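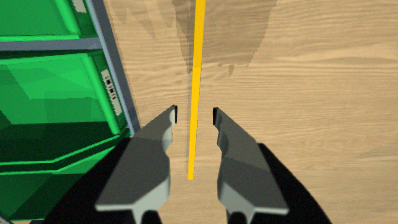
Render: Rurkutel simulation pages, wrist view, bin sorting cell

How to Write Cell Rules for a Simulated Pick Task (and Keep Them Useful on the Real Arm)

I love this part of the job. Give me an arm, a table, a few bins and a blank page for the rules, and I'm happy for a whole afternoon. Most people who come to our simulation pages want to get straight to the motion planning, and I get it, moving things is fun! But a page of plain rules written before the first run will save you a surprising amount of rework, and it's the one piece of the project you can carry over to hardware without changing the file format.

This tutorial walks through the rule sheet we use for the bin sorting cell. The task is called Clidon in our project tree, so you'll see that name in the folder paths. The arm profile is Hemmin. If you use a different arm, swap in your own limits and keep the order of the steps.

What you need before you start

A working copy of the cell that loads without errors
The arm profile, with its joint and speed limits filled in
A plain text editor
The list of items the arm is allowed to pick up
Someone who didn't build the cell, for the read-through at the end

Step 1. Name everything once

Give each object in the cell a single name and use that name everywhere: in the scene file, in the rule sheet, in the logs. Our long yellow stick is "stick_long" and it stays "stick_long" even when we change its color for testing. The green bins are named by position along the frame, starting from the one farthest from the gripper in the wrist view.

Don't name bins by what goes in them. Contents change from task to task, and you'll end up with a bin called "sticks" full of something else. (I've done it. I spent a morning chasing a sorting error that was only a naming error.)

Step 2. Write the keep-out zones

A keep-out zone is any volume the gripper may not enter during a given phase. Write them as short sentences first and turn them into geometry second. Ours start out like this:

During approach, no part of the gripper goes below the top of the bin frame while it is over the bins.
During approach, both fingers stay clear of the item until the tool is lined up.
During transfer, the item and the gripper both count as the tool.

That third one matters a lot with long parts. A stick sticks out far beyond the fingers, and a planner that only checks the gripper body will happily sweep the far end through a side rail. Attach the item's shape to the tool as soon as the grasp is confirmed, and take it off only after release.

Also check the outer body of the gripper, and not only the fingertips. From the wrist view it's easy to watch the pads and forget how wide the rest of the hand is. When the tips are out over the open wood, the outer section on one side can already be in line with a bin. Whether that's a real clearance problem depends on height, and a view from almost straight overhead is a poor way to judge height. Add a side view for this check — it takes a minute to set up.

Step 3. Set the approach rule

Fingers open, item between them, no contact. That's the condition we want at the end of the approach, and it gets its own line in the sheet so that it can pass or fail by itself.

Centering is the next line. In practice the item is often a little nearer to one finger, and you need to decide how much of that you'll accept before closing. Write the tolerance down as a share of the opening. Ours says that at least 84 percent of the width of the contact pad has to land on the item along its length, and that the item may sit off center as long as neither finger touches it before the close command.

If the approach fails, the arm backs out along the path it came in on. No sideways corrections at grasp height! Sideways moves down low are how parts get dragged and rails get bumped.

Step 4. Set speeds by phase

Use one speed for free travel, one for approach and one for retreat. On the Hemmin profile we cap free travel at 900 millimeters per second and approach at 59. You might find the approach painfully slow to watch. Leave it alone while you're testing the rules, then raise it later if the contact results hold up.

Put the caps in the rule sheet and have the controller read them from there. If a speed lives in two files, one of the files will be wrong by October.

Step 5. Decide what counts as a pass

Write this before you run anything. It's so tempting to look at a batch of results and then pick the line that makes them look good. Our pass rule for a batch is 99 clean runs out of 100, where "clean" means no keep-out violation in any phase and the item released in the bin named in the job.

A run that ends with the item in the right bin but clipped a zone on the way is a fail. People argue with me about this one every single time. I still think it's right, especially in simulation, where a collision costs nothing and teaches you so much.

Step 6. Vary the looks

Simulated cells can be too tidy. Change the light direction, the wood grain and the item color between batches and keep the rules fixed. Shadows deserve special attention: a dark patch with a jagged edge lying across the table behind a part can confuse a detector that looks for edges, and a thin shadow running along a stick can make it seem wider than it is. If your measured width jumps when you move the light, fix the detector before you touch the tolerance in Step 3.

Do the same for labels. If your bins carry barcode-style labels, decide whether the arm is meant to read them or ignore them, and say so in the sheet. A label half out of view should never be a reason to guess. Ours are ignored in Clidon; bin identity comes from the scene file.

Step 7. The read-through

Hand the sheet to your outside reader with the cell open next to it. Ask them to point at the thing each rule talks about. Any rule they can't point at gets rewritten. Expect to lose a few lines here, and be glad about it, the sheet gets better every time.

Moving to the real arm

The simulated rules are a starting point for hardware and they don't replace a risk assessment. Guarding, emergency stops and the rules for people near the cell all belong in a separate document, reviewed by whoever is responsible for safety at your site. Keep the two documents linked by name and version. When you bring the speeds over, begin well under the simulated caps and run the first passes with no item at all.

The blank rule sheet is in the Clidon folder under "templates". The filled-in one for Hemmin sits next to it, comments included. If you're adapting the cell for the Nina arm, copy the blank one — its joint limits are different enough that editing ours will only slow you down.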